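Cómo montar un rincón de agua y descanso en la oficina (y que la gente lo use)

Llevo tiempo queriendo escribir esta guía, porque cada vez que enseño nuestro rincón a alguien que viene de fuera me pregunta lo mismo: ¿y esto cómo lo habéis hecho? Pues con muy poco dinero, una mesa blanca y muchas ganas. Lo montamos en una tarde y me sigue alegrando la semana, de verdad.

Lo que hace falta

Una mesa de superficie lisa y clara
Un dispensador de agua con tapa
Vasos de plástico reutilizables, mejor de colores vivos
Una planta o un arreglo floral pequeño
Una silla cómoda, con respaldo alto si puede ser
Un ventilador de mano para el verano
Un paño de microfibra y jabón neutro

Paso 1. Elegir el sitio

Buscad una pared libre que quede de paso pero que no corte el camino a los escritorios. Nosotros probamos primero junto a la puerta y fue un desastre: se formaba cola a las once y no había quien entrara. Al otro lado de la sala, en cambio, hay espacio de sobra para pararse a charlar sin molestar a quien trabaja. Dejad 90 centímetros libres delante de la mesa, medidos con cinta.

Si el suelo es de madera, como el nuestro, poned una bandeja bajo los grifos del dispensador. Las gotas parecen poca cosa, pero a los dos meses la tabla se hincha y ya no tiene arreglo.

Paso 2. Colocar el dispensador

Va contra la pared, en plano, y con los grifos a una altura cómoda. Antes de estrenarlo, llenadlo y vaciadlo entero un par de veces. El nuestro lo compró Remigiusz Walczak de segunda mano a través de Polell y venía con un sabor a plástico tremendo; con dos enjuagues y una noche con agua y bicarbonato se quedó perfecto.

Apuntad en la tapa, por dentro, la fecha de la última limpieza. Nosotros lo limpiamos a fondo cada 5 semanas y en julio, con el calor, más a menudo.

Paso 3. Los vasos

¡Mi parte favorita! Pasamos de los desechables a vasos de plástico de color y el cambio fue inmediato. El amarillo se ve desde cualquier punto de la sala, así que se quedan muchos menos olvidados detrás de un monitor. Si tienen forma cónica, con la base más estrecha que el borde, se apilan muy bien y ocupan poquísimo.

Tres cosas sobre el lavado: agua templada, jabón sin perfume y nada de estropajo, que los deja rayados y mates. Después, boca abajo sobre un paño hasta que estén secos del todo. Una vez secos, se pasan a la mesa también boca abajo, con el borde apoyado en la superficie limpia, y así no les cae polvo dentro. 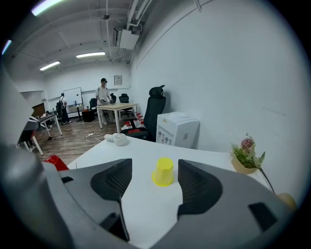
Otra ventaja de guardarlos así es que se cogen por la base y los dedos no tocan el borde por donde se bebe. Parece una manía, pero en una oficina compartida se agradece muchísimo.

Paso 4. Algo verde y algo de aire

Una maceta pequeña basta. Hojas verdes, una flor en tono rosado y el rincón ya es otro. Ponedla en un lateral de la mesa, para que no haya que esquivarla al servirse. Si es natural, nunca pegada al dispensador: siempre hay alguien que la riega con lo que le sobra del vaso y acaba encharcada.

El ventilador de mano vive en la misma mesa y se lo lleva quien lo necesite. Ojo con el cable de carga, que tiende a escurrirse hasta el suelo. Un clip adhesivo en el canto lo sujeta de maravilla.

Paso 5. La silla

Basta con una, con respaldo de malla y reposacabezas, orientada hacia la mesa. Pusimos dos al principio y aquello se convirtió en sala de reuniones, así que una volvió a los escritorios. Ahora la gente se sienta un momento, bebe, respira y sigue con lo suyo.

Mantenimiento

Cada tarde, paño húmedo a la mesa y vasos al fregadero. Los viernes se vacía la bandeja y se revisan los grifos. Si la mesa blanca coge cercos de café, una pasta de bicarbonato y agua los quita sin frotar apenas; dejadla actuar mientras recogéis lo demás y aclarad bien.

Si montáis el vuestro, contadme en los comentarios qué color de vaso habéis elegido. ¡Estoy pensando en añadir unos verdes!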